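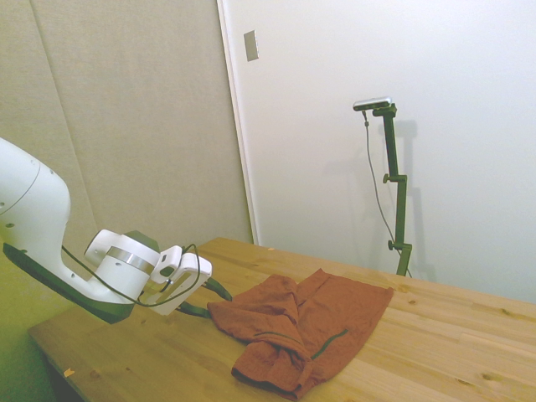 The phone lives in the hallway now

July 2019

So I've been trying something for a couple of weeks and a few of you asked about it after my last post, so I figured I'd write it all down before I forget how it went.

It started with a conversation with my friend Maya Kanaan. We were eating lunch and I was telling her about an argument I'd been following online between two people I have never met, in a town I have never been to, over a parking space. I had a lot to say about it. I had opinions on the parking space! And Maya let me finish and then asked how my sister was doing, and I had to admit I hadn't called her since spring.

That one stung for days.

I'm not a big self-help reader (I own maybe a shelf of it, most of it half read) but I did go home and pull out an old notebook where I'd copied down bits from a workshop Rami Zoubi ran back when I lived in Nimri. He had us do this exercise where you write down everything you gave your attention to since waking up. Everything. The radio, the neighbor's dog, the worry about the dentist bill. Then you put a mark next to the ones you picked on purpose. I remember being kind of smug about it at the time. I did it again at my kitchen table and I had one mark, and it was for making toast.

So I made myself a little plan. 14 days, phone sleeps on the shelf in the hallway, and I don't touch it until I've been up for an hour. No apps, no tracker, no special journal with a ribbon. I did have to buy an alarm clock, and it ticks so loud that I keep it wrapped in a sock.

What the first week was like

Bad! I was crabby and I kept walking to the hallway for no reason. I'd be standing there with my hand on the shelf before I noticed I'd gotten up. On the second morning I read the back of a cereal box, both sides panels included, and then I read it again.

I'd guess my mornings used to start with reading 1000 little things before I'd brushed my teeth, and when that stopped there was this big flat quiet and I didn't like what was in it. Mostly it was stuff I'd been putting off. The sister thing. A job decision I've been sitting on. Whether I even want to stay in Hultia another year. I cried over a sink of dishes on day five, which I'm only telling you so you don't think I was floating around drinking lemon water.

But I also called my sister. We talked until my ear hurt. She's learning to drive a stick shift and hates it.
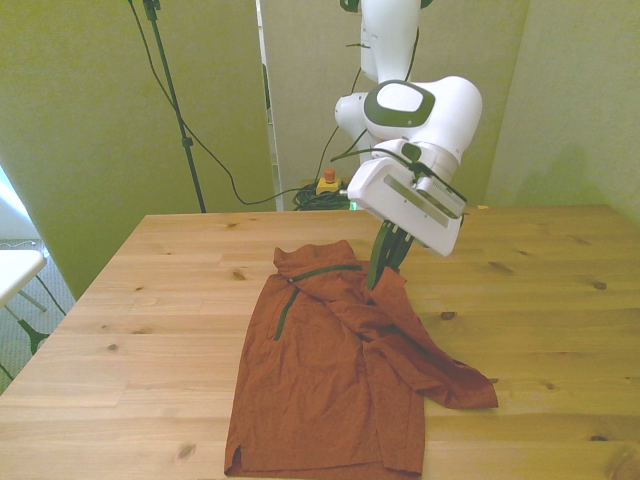
And then the second week

Somewhere after day seven it got easier, and I can't give you the exact moment. I started taking my coffee out on the back steps. I noticed I was less jumpy with people at work. I finished a whole book, a mystery, nothing improving about it.

I slipped twice. Once I had a real excuse (my mom was traveling) and once I just wanted to look, and I looked, and forty minutes went by and I couldn't tell you a single thing I saw. I wrote that one down in the notebook as well.

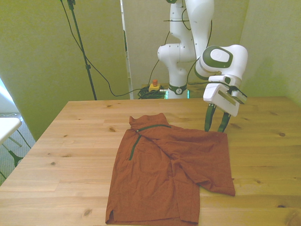

The thing I keep chewing on is how much of my mood I'd been blaming on my life when a lot of it was coming in through that screen before breakfast. I don't mean all of it. The job is still the job. But I can tell the two apart a bit better now - or I can on a good day, anyway.

Maya is trying it too, except she's doing evenings, and she says evenings are harder. I believe her. I still fall asleep to videos on my laptop, so please don't picture me as some kind of monk over here.

I'm keeping the hallway shelf going for the rest of the summer. If you try it, start on a morning when you don't have anywhere to be, and get a quieter clock than mine. And tell me what you ended up reading instead. I've run out of cereal boxes.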